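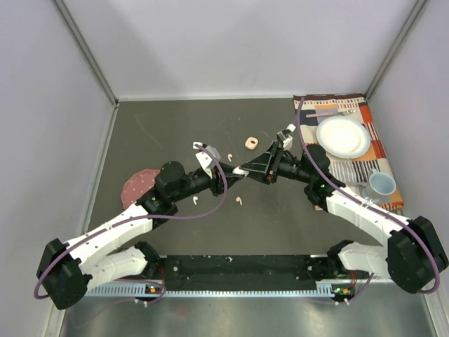
Premura Wireless Earbuds
Sold by Stankevičius Audio, Durnville

We were in two minds about stocking these. The shop has been offered a lot of small wireless earbuds over the years and most of them have gone back in the box they came in. The Premura we took on after Silvana Bittencourt wore a pair to work for a fortnight and didn't hand them back. Take that for what it's worth. She also likes instant coffee.

The maker's leaflet says "concert hall sound". It doesn't say which concert hall. To our ears they have a decent middle, so voices on podcasts and the radio come through clearly, and a bass that has been pushed up to impress people in the first minute. You can turn it down in the app. We'd suggest you do that before you decide whether you like them.

What the leaflet claims, and what we think

"All-day comfort." Depends on your ears and your day. They come with small, medium and large tips. The medium fits most people badly on at least one side, so try a different size in each ear before giving up.

"Intelligent noise cancelling." It takes the edge off a bus engine or an air conditioner. It does very little about a colleague. There is a faint hiss with it switched on and nothing playing, which some customers can't hear and others can't stop hearing.

"Sweat and splash resistant." Fine for a walk in drizzle or a session at the gym. Don't swim in them. The charging case has no protection at all, so dry the buds before you put them away.

"Crystal clear calls." Indoors, good. Outside in a breeze, you'll be asked to repeat yourself.

Battery

The maker quotes a figure measured at half volume with noise cancelling off, and we don't know anyone who listens that way. Ours got through a working day with one top-up in the case at lunch. Every battery this size fades with use, and these can't be replaced by you or by us. We asked twice. If you want something to keep for ten years, buy a wired pair and save yourself the bother.

Connecting

Pairs with 2 devices at once, in theory. In practice it gets muddled if both are playing sound, and the cure is to put the buds back in the case, close the lid and start again. The Pluvport adapter, sold separately, is for older televisions with no wireless of their own. Most people don't need it, so check the back of the set before you order.

In the box

Left and right earbuds, charging case, three sizes of tips, short charging cable, leaflet. No wall plug.

Lost one?

We can order single replacement buds, left or right, in the colours the maker still has. Match the model number inside the lid of your case, as the older version won't charge in the newer one. Sieglinde Vogler looks after spares and will tell you frankly if it would be cheaper to buy a new set.

Returns

Unopened sets can come back for a refund. Opened ones can't be resold for hygiene reasons, so we'll only take those if they're faulty. There's a demonstration pair on the counter with fresh tips for anyone who asks. The next delivery is due in July.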